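Interior Surfaces and Fittings
Unit 3: Reading a mixed-use ground floor
Handout, revised 13 September 2026

3.1 Purpose
A survey of a furnished room separates three layers: the fixed structure, the fitted or heavy furniture, and the loose items. Each layer goes on its own sheet. The Zindley form is used throughout this unit; the older Pemia form has no column for floor finish and is not accepted.

3.2 Fixed structure
Record stairs first. Note the tread material and color, the handrails on each side, and the newel posts. A balcony railing above a stair hall is entered under the upper level, with a cross-reference. Where two floor finishes meet, draw the boundary before any furniture is plotted.

3.3 Furniture
Enter a pedestal table by the shape of its support. Curved shelving is plotted by its outer arc, then by compartment. Contents of open compartments belong on the loose items sheet.

Stair side and table side of the same ground floor:
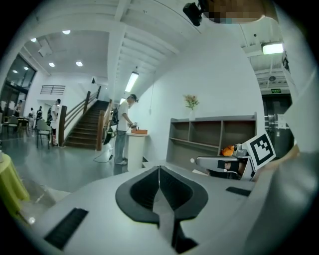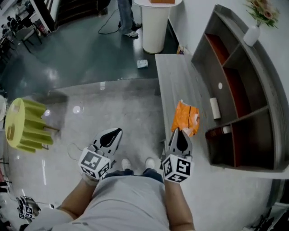

3.4 Loose items
Loose items are listed by the surface that carries them: table, shelf, pedestal, floor. A vase of artificial flowers is a loose item even when it stands on top of a fitted unit. Cables lying on the floor are marked with a dashed line. Stools are drawn at their seat outline, and any skirt is given in the remarks column.

3.5 Drawing conventions
Sheet scale is 1:44 for this exercise only. Dimensions over 1000 mm are written in meters. Use no more than 8 line types per sheet.

3.6 Submission
Sheets are due in October. Label each one with the unit number and the layer name.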